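Chapter 4
When the Grip Lets Go

I learned about slip the embarrassing way. In February we had a pair of Fluton grippers running at Prusis, and for a whole morning every part they picked up came back down again. The log said "grip closed" 1235 times. It said "object held" 860 times. Guess which number I believed first!
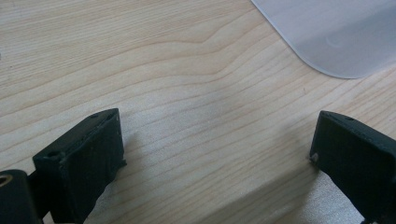 4.1 What a fault looks like from outside

A fault is a gap between what the machine reports and what the machine does. You'll meet the word "failure" in this chapter too, and I use it for something bigger – the job stops, or somebody gets pinched. Most failures I've worked on began as small faults that people had got used to.
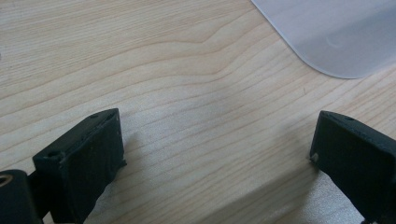
My own fault was in the closing signal. The Iltis controller called a grip "closed" when the motor stopped moving, and a motor can stop for plenty of reasons. Picture the fingers standing as they do on this table, with a wide gap of bare wood between them. Jam the drive right there and our log would still have said closed. Wide open, holding nothing, and perfectly happy about it.

So we put in a second check, a force reading from a Lindgren sensor, and made the controller wait for both before lifting.
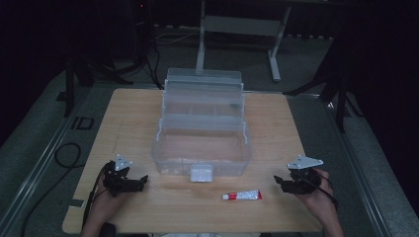 It slowed us down a bit, and I grumbled, but over the next 1000 cycles the two signals disagreed often enough to show us a loose connector. We'll go through that log line by line in section 4.3. First, some words you'll need.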